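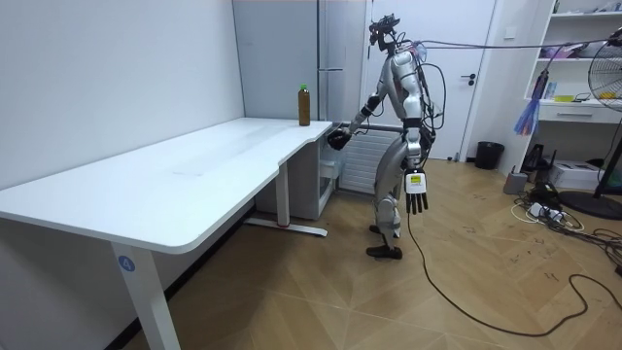
Work on the small staff kitchen at the Allumdale site is now complete except for the items listed at the end. The room was used for storage until the spring and had no place to sit or keep food. It now has the long white desk along the left wall, a tall refrigerator at the far end of it, and white shelving on the opposite side for boxes and containers. The herringbone floor was kept. We had budgeted to replace it, and the money went to shelving and a new door handle instead.

Spending to the end of September stands at $2,439 against the grant of $3,107. The largest single cost was the refrigerator at $790, delivered from Stallville. The desk came from our Nair office and cost us only the transport, $63.

Drinks and chilled food are now kept in this room for both shifts. Bottles are set out on the right end of the desk, next to the refrigerator, before they are put away, and the rest of the top is meant to stay clear for eating.

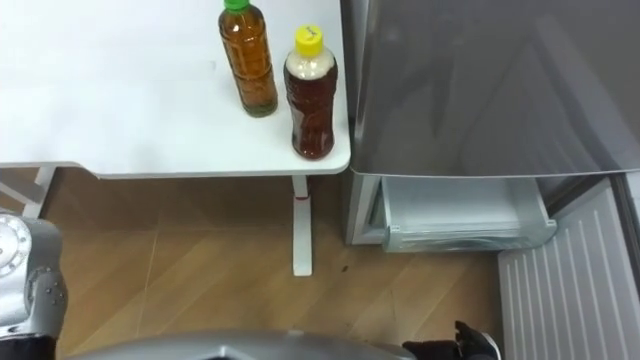
The clear drawer under the main refrigerator door is set aside for shared items. Personal food goes on the upper shelves with a label. Staff asked for this split in the June survey, and the rule went up in July. Two complaints about missing food have come in since then, compared with nine in the three months before.

Still to do:

Second trash bin, for recycling. Ordered from Flillel, not yet delivered.
Labels for the shelving.
Repainting behind the radiator, planned for November when the heating contractor is on site.

We expect to finish within the remaining balance of the grant and will send receipts with the final report in December.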